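Bricks on the good tablecloth

I have been promising a post about the little wall for so long that two of you wrote to ask whether I had given up on it. I had not given up. I had a cold, and then it was October, and then the gutters needed doing, and you know how that goes. But the kettle is on and the house is quiet, so let me tell you where things stand.

For anyone new, the plan is a low brick edge around the herb bed by the back steps. It needs to be two courses high, nothing fancy, just enough to stop the soil from washing down onto the path every time we get a proper rain. I put in a row of rocks when we first moved to Valtthorpe and the rocks have been wandering off ever since. The thyme has been wandering with them. A real edge, with straight lines and the joints staggered the way a bricklayer would do it, has been on my list for longer than I care to say.

I ordered 108 bricks from Fedbridge, the salvage yard out past the old rail crossing, and I could go on about that place all day. You drive in between stacks of doors and bathtubs, and there is always a radio playing somewhere that you never find. I came home with a porch light I did not need. The bricks were in the far corner under a tarp, and they were exactly the red I wanted, the flat, dusty red of the school I went to as a girl. The invoice says "used, mixed condition," and I would call that fair.

Before I mix any mortar I like to practice dry. My father did the same thing with anything he built, right down to birdhouses. He would lay it all out on the kitchen table and walk around it with his coffee, and my mother would sigh and serve supper on the porch. So I come by it naturally. A table is so much kinder than the ground, too — you can see what you're doing, and your knees will thank you in the morning. I put the teal cloth down first and then the one with the orange berries and green leaves over it, the one I bring out every fall, and yes, I know. It washes.
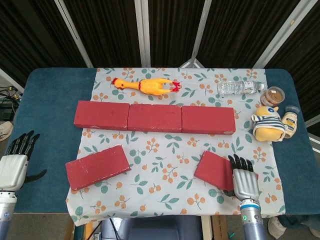

My grandmother would have had a word to say about bricks on a tablecloth like that, and the word would not have been printable, writes a reader who signs herself Plum Jam. She also wants to know if I have thought about putting an old blanket down in between. I had not, and it's a very sensible idea, and there is now a blanket folded on the chair waiting for next time.

Let me say something about chips and scuffs, because they were my biggest worry and they have turned into my favorite part. An old brick has good sides and bad sides, and you get to choose which one the world sees. I turn each one over a few times before I settle on a face. If a corner has gone, I try to tuck it toward the soil, or into a joint where the mortar will cover for it. Sometimes I leave a scarred face out on purpose. A brand-new edge beside our back steps would look like a new tooth.

The first row is the one to be fussy about. If it wanders, everything you put on top of it wanders too, and you will be looking at it every time you carry out the compost. I sight along it with one eye closed. Then I get my long ruler and find out that my eye was wrong. In the garden there will be a string line and two stakes, and I have already bought the string (bright pink, so I don't trip on it, although I expect I will trip on it).

Then comes the second row, and this is where it starts to feel like building. Each brick sits across the joint between the two underneath, so the joints never line up from one course to the next. I knew that, the way you know a thing from looking at walls all your life, but it is another matter to see it done up close. Even one brick set over a joint makes the row below look as if it means business.
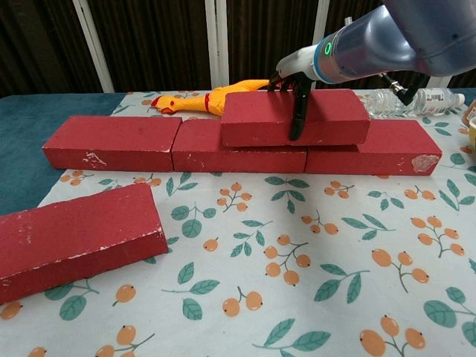 Do make sure you know what you're doing at the ends, Justisero warns in the comments on my last post, or you will be left with a gap half a brick wide on every other course and nothing to put in it. Well, that sent me straight back to my sketch, and of course I had drawn no half bricks at all. Thank you, Justisero. You have saved me an afternoon of bad language.

So now I need to learn to cut bricks. The book I have (Dumitrescu, the fat green one on garden walls, long out of print and worth hunting for) says to score a line all the way around with a wide chisel and a hammer, going gently, and then give it one firm knock. The book makes it sound like cracking an egg. I plan to start on the ugliest bricks in the pile, wearing my glasses and my heavy gloves, and I will report back on how many survive.

I also have the trench to dig. It wants a bed of gravel, tamped down hard, then a little sand to level things off. I have 20 bags of gravel sitting beside the garage, which my back would like everyone to know about. The sage has to be moved first, and the sage is enormous. If you live nearby and want a piece, bring a pot and a shovel, and come before the ground gets hard.

Oh, and the porch light works. It needed a new bulb and a good wipe with vinegar.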